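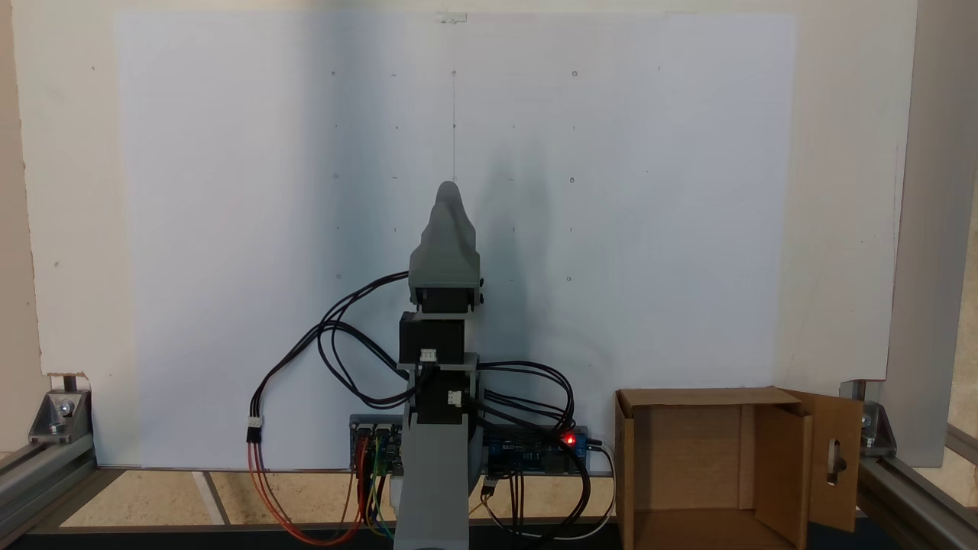
Thursday, late. Writing this fast, hand's tired from the tape gun.

Got up at six meaning to do the whole back room before lunch and of course did not. Kitchen first, because I couldn't find the kettle, then couldn't find the mugs, then found both in the box marked LINENS in my own handwriting. Must have been Tuesday-me. Tuesday-me was not to be trusted. Linens are in with the baking trays. Fine. Left it. It's all going to the same place.

Lokent called at 8:15 to confirm the van. Good news is they still have us down for the morning slot. Bad news is the limit on the small van is 30 boxes plus furniture, and over that they bump you to the bigger one and the price goes to 1,100. Asked twice. Yes, 1,100. So now everything is a question of what fits in what and I've been going around with a flashlight looking inside half full boxes like a raccoon.

Back room then. Radio on, window open, got cold, window shut. I've been putting this room off for weeks because it's all small stuff. Big stuff is easy, you pick it up, you swear, it's gone. Small stuff breeds. Drawer one was pens that don't write, rubber bands gone sticky, a tin of screws I apparently bought from Garrido back when they were still on the corner by the laundromat (miss that place, the sawdust smell, the cat in the window). Tin says 100 on the lid and I would bet money there are more than that in there. Kept it. Drawer two, batteries, dead ones and live ones all together. No way to tell. Put them all in a freezer bag and wrote BATTERIES??? on it and moved on.

Drawer three I just closed again.

Then the table. Should of started with the table. I spread the big white paper over it ages ago to save the top and it has done its job, only now I can't decide if it comes up before or after everything else. If I take it up first I scratch the table sliding things off. If I leave it til last I'm sure to put the tape down on it and rip it. Decided last. Roll it, keep it, use it to line the drawers at the new place. Seems a waste to throw out a sheet that size.

Brought the one decent box in from the hall and put it on the end. It's a good box, thick sides, flaps that still fold properly, none of that soft corner business like the ones from behind the grocery store. I've been hoarding it. It was going to be for the good glasses and then I thought no, glasses can go in towels, this one's for the back room and the delicate odds and ends.

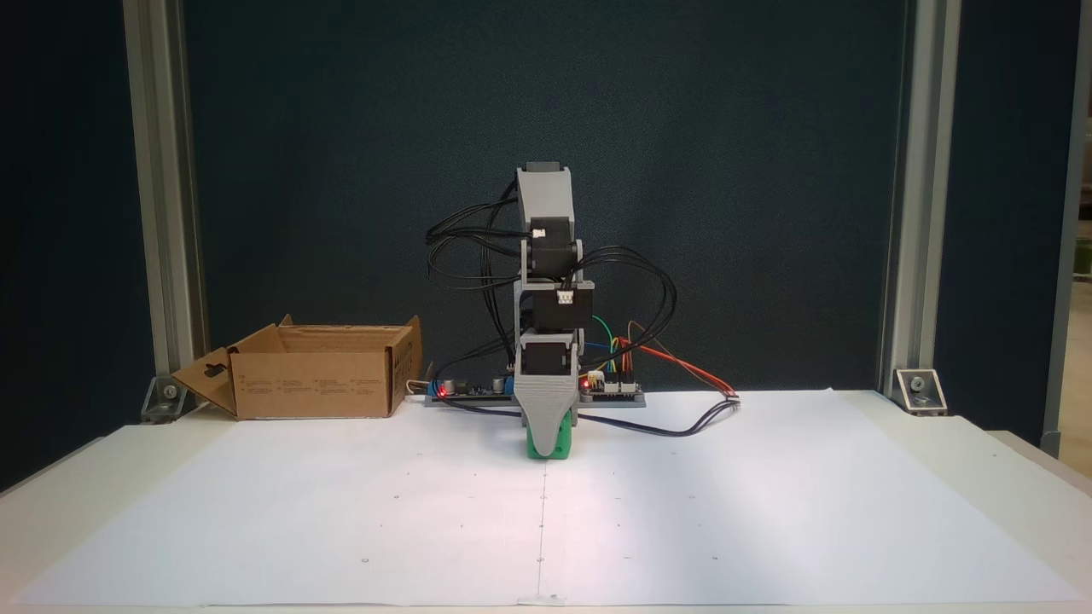

Back room table, box still open. Green block out too.

Coffee at ten. Out of milk. Walked down to Firell's in my slippers without noticing until I was at the counter. Girl at the register noticed. Bought milk, two rolls of tape, a cinnamon thing. Ate the cinnamon thing on the walk back. Phone says I've done 3,000 steps before eleven, all of them between the kitchen and the hall I think, plus one milk.

OK so the wires. I need a system for the wires. Every time I have moved I have thrown them all in one bag and every time I've opened that bag at the other end and sat on the floor and wanted to cry. Not this time. Method as follows: anything that's plugged into something gets a bit of masking tape with a number BEFORE it's unplugged, same number on the thing it came out of. Loose ones get coiled over the hand, twist tie, one per sandwich bag. Short colored ones together in the old cookie tin. Did the bookshelf lamp and the router as a test run and it took twenty minutes, so that's the rest of my week gone. But they look lovely. Laid them out on the bed and looked at them for a bit.

Ran out of masking tape at number 11. Used the label from a jam jar for 12.

The board. Went back and forth about the board all morning. The white one with all the dots and little tick marks on it. Rows and rows. My first thought was a quick wipe and get it wrapped, and then I got up close with the cloth in my hand and couldn't do it. There's that pencil line down from near the top, thin, you'd lose it with one pass. And the little circles. Somebody's patience went into that, mine among others. So it is not getting wiped. It's getting a clean sheet over the front, no tape on the face, tape on the back only, and it travels standing up. Going to write THIS SIDE IN on the back in marker and hope the Lokent people read. Bit of clear tape at the top edge that I'm leaving be too in case it lifts the surface.

Measured it for the van, wrote the measurement on my hand, washed my hand. Will measure again.

Lunch was toast. Plates all packed. Ate over the sink.

The Hekex shelves came apart better than I'd feared. I still had the key thing for them, taped underneath the bottom shelf where I'd put it when I built them, first smart thing I've done in years. Uprights tied in a bundle with the old dressing gown belt. Shelves stacked flat with newspaper between. One of the little pegs rolled under the radiator and that's where it lives now, I tried the ruler, I tried the vacuum, I am at peace with it. Hekex sell spares supposedly. Wrote it on the list. The list is now on the back of the electric bill because I packed the notepad.

Where was I. Wall behind the shelves is a different color from the rest of the room! Cream where the sun's never got to it, and a sort of tired off-white everywhere else. Do I have to paint that? Lease says "reasonable wear." I'd say sun is reasonable. Filled two nail holes with toothpaste in the meantime, which my aunt swore by, and it smells very fresh in there now.

Around three I lost all steam and sat on the floor and read an entire takeout menu.

Then a second go at it. Rules for the good box, so I remember in the morning, since I'll be half asleep:

Heavy at the bottom, obviously. Socks in the gaps (clean ones, the gray ones, not the wool). Nothing with a point facing out. Keyhole cutout in the flap means I can get a finger in and lift it, so don't go taping over that. Don't fill past where the flaps fold. Write on the side as well as the top this time, learned that the hard way, you stack them and every single label dissapears.
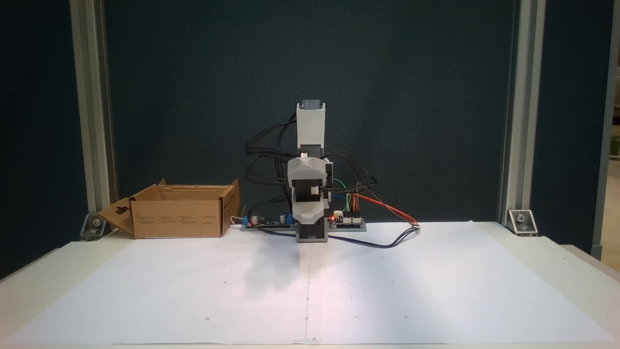
And leave the marker in the hall on the string. I have bought four markers this week. I can find none of them. The string was a good idea and I stand by it, even if I walked into it twice.

Also need to decide about the curtain. It came with the place or it came with me, I can't remember, and there's no one left in the building who would. Taking it. If they want it they can write to me.

Still to do tonight and it's already gone nine:

- bathroom cabinet (all of it, don't read the expiry dates, just throw)
- defrost, put towels down FIRST
- meter reading
- strip of carpet in the hall that catches the door
- ring about the mattress
- find the other tape gun

Won't get through that. Might get through towels.

Box count stands at 26 if I don't look in the closet, and I'm not looking in the closet. Coats can go over my arm. Pillows don't count as a box if they're in a bag, I've decided, and I'll argue it on the doorstep if I have to. Four left then. One for the good box once it's shut. One for the pans. One for whatever's in drawer three. One spare, which will fill itself up by breakfast the way they do.

Back hurts on the left. Found a photo of the old kitchen in the cookbook when I was wrapping it, the yellow one with the terrible floor, and stood there with the tape stuck to my elbow for I don't know how long. Put it back in at the same page. Soup page.

Raining now. Please stop before Saturday. Cardboard and rain, no.

Alarm set for 5:45. Towels are down. Kettle is on the counter where I can see it, mug inside it, teabag inside the mug. Mug didn't fit. Mug next to it. Bed.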